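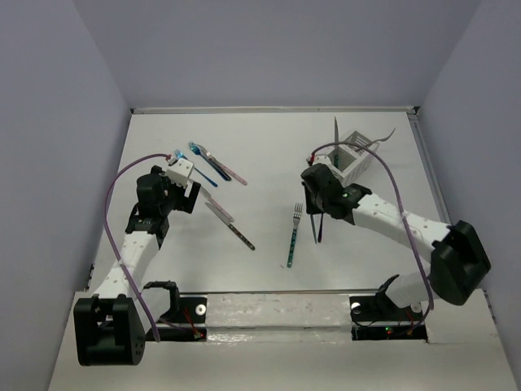 1/ Our shop rules for the two-arm cutlery cell fit on one page. It took 70 drafts to get there, and at least 50 of those were arguments about the word "clear."

2/ Rule one: hands out of the enclosure while either arm is powered. You'd think this one writes itself. Then someone sees a fork at a bad angle and in goes a hand, on pure instinct, like straightening a picture at the dentist.

3/ Small arms make people casual. The big one we had at Lisov got a fence and a lot of respect. These get called "the little guys" and reached over like a toaster. Same rules, please.

4/ Rule two: indicator lights are a hint. A green light tells you something has power. It does not tell you the arm is done thinking. Check the screen, hit stop, then reach.

5/ Rule three: cables get slack for the full reach, in a loop you can see. Ours are purple. I didn't pick purple, but I have never once failed to spot one, so purple is now in the standard.

6/ Run the loop high and bring it back down along the arm. Then move the arm by hand through its worst pose before you let software find it for you.

7/ Rule four: no tidying the start position. Knives and forks get laid out at mixed angles, handles every which way. If you line them all up like a wedding table, you're testing a wedding table.

8/ Mixed handles too. Pink, blue, teal with speckles, whatever the drawer has. The first Sodarwood trial used one matching set and we were very proud of it for 3 days.

9/ Rule five: one arm owns the caddy at a time. The other keeps its distance until the first has backed off. We wrote this one after an afternoon at Flurkico that I'd describe as "percussive."

10/ Table knives are still knives. Blade down in the caddy is the house rule for people. For the arms it's a goal. Log it when a blade ends up on top, and don't quietly flip it before the next run.

11/ The Isaksson checklist wants mounting bolts checked every 1000 cycles. We check at the start of each shift as well - it takes less time than finding the coffee filters.

12/ Next revision is due in December. The word "clear" is back on the agenda.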